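Distemper (paint)

Distemper is a water-based paint made from powdered chalk, pigment and a binder, most often animal glue. It was used on interior walls and ceilings across Europe and North America until the middle of the twentieth century, when emulsion paints took its place in most homes. It is still made in small amounts for the repair of old buildings and for stage scenery.

The word comes from an old verb meaning to mix or soak. In older English texts it can refer to almost any paint thinned with water, which makes some building accounts hard to read with confidence. Whitewash, which is made from slaked lime, is a separate material, although the two names were often swapped in everyday speech.

Composition

The bulk of the paint is whiting, a finely ground chalk. The whiting is left to soak in cold water, usually overnight, until it settles into a stiff paste. Pigment is ground in water and stirred in. Warm glue size is added last. Too little size gives a coat that rubs off on clothing, while too much makes it crack and pull away from the plaster as it dries.

Casein, a protein found in milk, was also used as a binder. Casein distemper is harder and can be wiped gently with a damp cloth. Oil-bound distemper, sold ready mixed in tins or as a paste, came later and was marketed as washable. It contains a drying oil held in the water, and in some ways it stands between the older paint and modern emulsion.
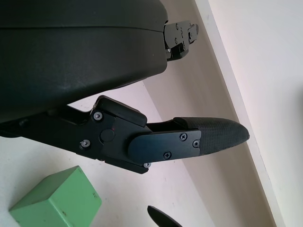 Color is difficult to judge while the paint is wet. Soft distemper dries several shades lighter, so decorators tested each batch on paper and dried it near a stove before starting the wall. A room was normally painted from a single batch, as a second one rarely matched.

Use

Soft distemper was cheap and quick to apply. A wide brush was used, and the work was done with the windows shut to slow the drying, then with the windows open once the coat was finished. It lets moisture pass through, which made it suitable for fresh plaster. Ceilings were a common use because they were seldom touched.

The main drawback is that old coats have to be washed off before new ones go on. Where this was skipped, layers built up and hid the detail of molded plaster. Modern paint does not stick well to soft distemper and tends to peel in sheets. Homeowners often come across the problem when a newly painted ceiling starts to flake.

A survey of the Truvard estate cottages by Tomoyo Ogura recorded 538 painted rooms, of which 99 still had soft distemper under later finishes. Most were bedrooms and pantries. In 8 rooms the original stenciled border was found under the top layers - usually in two colors, a dull red and a gray-green.

Identification and removal

A simple test is to rub the surface with a wet finger. Soft distemper turns to a milky film and comes away. Casein and oil-bound types resist water and may need steam or a poultice. Scraping dry is avoided in older buildings, partly to protect the plaster and partly because nearby layers may contain lead.

See also

Calcimine
Glue size
Limewash
Milk paint
Scenic painting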